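News > Tree Care > Company Announcements

HESTECK TAKES ON CLOTNESS HEDGE AND ORCHARD ROUND

For immediate release. Photos free to use with this story.

Tree and hedge firm Hesteck has taken over the Clotness hedge cutting and orchard pruning round from Jakab, following the retirement of Attila Kerekes. Work starts in April. All 629 customers on the Jakab books have been written to and need do nothing. Same prices until the end of the season, same phone number, new name on the van.

The deal covers domestic hedges, fruit trees, laurel and conifer reductions and the roadside hedges at Unen. It does not cover felling over 31 feet, which Hesteck will quote for separately, or stump work, which it doesnt do.

"Attila has looked after some of these hedges longer than I've been working," said Máté Rácz, who runs Hesteck. "Not going to go in and change everything. If a hedge has been cut to the same line every summer, it gets cut to the same line. People ring up very quickly if it isn't."

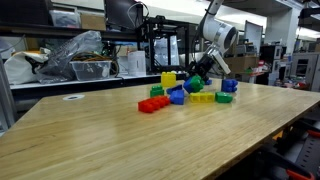
Blue and green bricks in the gripper, with more on the table.

Two climbers join the Hesteck team as part of the move. Petro Yatsenko comes across from Jakab and will keep the orchard side. Daryna Semeniuk is new to the area and will lead on big hedges and crown reductions. Both hold chainsaw and aerial rescue tickets. Both will be out meeting customers before the first cuts.

Semeniuk said: "Mostly I want to see access. Gates, steps, where the chipper can stand, whose drive we are blocking. Ten minutes looking saves a morning. Also dogs. Please tell us about dogs."

Nesting birds: the firm will check every hedge before cutting, and will put a job back if there is an active nest. No charge for a put-back visit. Customers who want a hard reduction on an overgrown hedge are asked to wait for late winter, and to book early as those weeks go first.

Fruit trees. Apples and pears are pruned in winter, plums and cherries in summer only, to keep silver leaf out. Anyone on the old Jakab list with a plum down for a January visit will be be moved to July. Letters have gone out on this already. If yours says January and plum, ring the office. 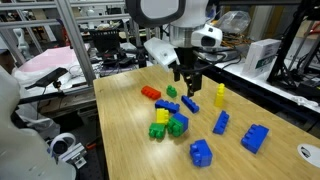
Red, yellow, green and blue bricks under the arm.

Brash and clippings will be taken away as standard. Customers who would like to keep the chip for paths or mulch should say so when booking, it comes off the price. Logs are left on site, cut to stove length if asked. Conifer logs need a good long while under cover before they are any use.

Attila Kerekes will stay on for the first two months to show the crew round the trickier gardens. He said: "There is a yew on Chapel Row that looks finished and isn't. I want somebody to see it before they get clever with it. After that I'm going fishing."

The Jakab yard will close. Tools for sharpening can be dropped at the Hesteck yard instead, Thursday mornings from half past eight. Shears, loppers, hand saws. No mower blades for now, sorry. 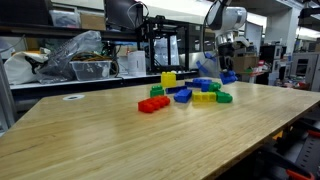
Hesteck will also change how rounds are planned, with visits grouped by lane instead of by the date each customer first signed up. Under the old list the van could be in Unen twice in a day and miss the house next door. Szabolcs Bozsik, who does the bookings, compared the old list to the toy bricks on the table, a red one at the front, a yellow one stood on end at the back, greens and blues in between and no order to any of it. The new one goes lane by lane, one crew to a lane. Some customers will find their usual week shifts by a little. Anyone who needs a set date, for a wedding or a house sale or whatever, can still have one.

New customers in Clotness and Unen can ask for a quote now. Visits are free. Hedges over head height need seeing in person, smaller ones can be priced from a couple of photos and a rough length.

Bookings and press: Szabolcs Bozsik, Hesteck office, Clotness. Office open 8am to 4pm. Leave a message if we're up a tree.

ENDS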